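Mustgate Surfaces

Last updated: 2020-02-21

Mustgate is a collection of close-up pictures of plain, pale household surfaces: tabletops, counters, shelf liners, the lids of storage boxes, one ironing board cover. It grew out of an argument about whether a surface with nothing much on it is worth keeping a picture of. Indira Iyer said yes. Emanuel Rusu said no, and was given the job of labeling them.

There are 2,609 pictures in this release. Of these, 558 are in the soft folder, meaning the surface is too blurred to show any texture or grain. We nearly deleted the soft folder in September. Then we noticed that most of our disagreements were in it, and it seemed a shame to throw out the only interesting part.

What the labels cover

Each picture gets a tone (pale, mid, dark), a focus grade (sharp, fair, soft) and a shading note. The shading note is free text. Please read a few before you try to parse them, as Emanuel's spelling of "grey" changes with his mood and Indira's notes tend to run to a paragraph. Things in front of the surface are not labeled at all. Neither is the material, unless the grain or weave can be made out. Anyone who has tried to tell a painted shelf from a tablecloth at close range with the focus gone will understand. 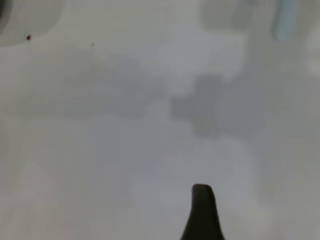 Shadows were the worst of it. A shadow with a shape you can put a name to (bar, cross, stripe) goes in the note under that name. A general dimming with no outline to speak of is written down as "smudge," and we do not guess at what cast it. Early versions did guess, with great confidence. The phrase "probably a lamp" appeared so often that we ran a search and replaced every one of them with nothing.

Stains are a separate matter. If you can't tell a stain from a shadow, use "smudge" and move on. There is no prize.

Layout

sharp/ and fair/ hold what you would expect. soft/ holds the pictures described above. notes.csv has one row per picture, with the columns tone, focus, shading and labeler. The file called notes_old_DO_NOT_USE.csv is there for people who enjoy that kind of thing.

Known problems

The tone label is relative to whatever the labeler had been looking at beforehand. We checked 100 pictures twice and changed our minds on 17, mostly between pale and mid. Warm and cool greys share a label, so a bluish patch and a beige one may both come out as pale. If you need real color values, measure them yourself and don't tell us how far off we were.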